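20 Nov 2019

# The dishes are still yours

Every March the appliance hall in Jernport fills up with machines that promise to take over the housework, and every March I go and look at them. I spent most of my working life on the packing floor at Bakilana, where we brought in our first robot arm before most of our neighbors did. I like these machines. I also think people are being told they will have one in the kitchen much sooner than they will.

Start with what works. The arm at Bakilana picked up cartons, all the same size, from the same spot on the same belt, and set them on a pallet. It did this all day and rarely dropped one. When the supplier changed the tape on the cartons to a shinier kind, it stopped, and we lost a shift while a technician came out from Verkham. A new hire would have noticed the tape and kept working.

A house is shiny tape from one end to the other. Cups are left in different places. Towels never land in the same shape twice. The light changes through the day, and the drawer that stuck this morning slides fine at night. A shop floor can be built to suit the machine. Very few people will rebuild a kitchen for one, and I wouldn't ask them to.

The firm drawing the crowd this year was Drorau, which had an arm loading a dishwasher. It did the job, and I clapped with everyone else. Then I stood there long enough to see it again. It took 34 minutes to load plates that I could have put away while the kettle boiled, and an employee stepped in twice to turn a cup the right way up. The plates were all one pattern. I asked whether it could handle silverware and was told that was being worked on.

That answer didn't bother me. Small, thin things are hard. A person picking up a fork feels it start to slip and squeezes a little more without thinking. Most machines I have seen either squeeze too much or find out about the slip when the fork hits the floor. Chopsticks are worse, being thin and apt to roll, and putting one back in its cup means getting the end over the rim and past the others already standing there.
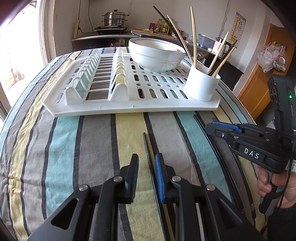
**When will a machine do the dishes in an ordinary home?**

Later than the sales brochures say, and I would not put off buying a dishwasher while you wait.

I do expect it to come. The floor-cleaning robots were a joke when they first appeared, and now my sister's house has one that does a decent job as long as the cords are picked up. Progress will probably look like that: one chore at a time, done slowly, with a person clearing the way first. Folding flat towels may come before shirts. Plates will come before forks.

What I'd like from the makers is a plain list on the box of what the machine can't pick up. We had such a list taped to the guard at Bakilana, and it saved us more trouble than the manual did.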